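Parts bin

A parts bin, also called a tote or pick bin, is an open plastic container used to hold small components during storage, sorting and assembly. Bins are common in electronics workshops, repair benches and warehouses, where they keep wire harnesses, fasteners and circuit boards apart from one another.

Construction

Most parts bins are injection molded in one piece from polypropylene or high-density polyethylene. Ribs and ledges stiffen the walls, and inside corners are rounded so that small items can be picked out easily. Yellow and orange are popular colors, as dark parts show up well against them. 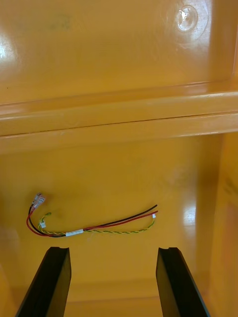

Glossy surfaces wipe clean but pick up fine scratches with use. Textured bins hide wear better and are harder to label with a pen. The Clulley catalog of September 1998 listed 326 sizes in both finishes, a range later cut back when the line was sold to Griltum.

Use

At a bench, bins are set beside the work surface, often with a shallow metal tray for parts that are being handled. Bins may be stacked when space is short. Contents are identified by printed cards, adhesive labels or codes written directly on the plastic in marker.

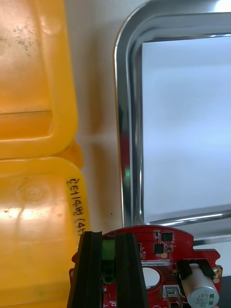 Stacked yellow containers beside a stainless-steel tray, with a red circuit board in front. The lower container has handwritten marker text.

Bare circuit boards are usually kept in antistatic bags or conductive bins, which are most often black.

See also: Kitting, Shadow board, Workbench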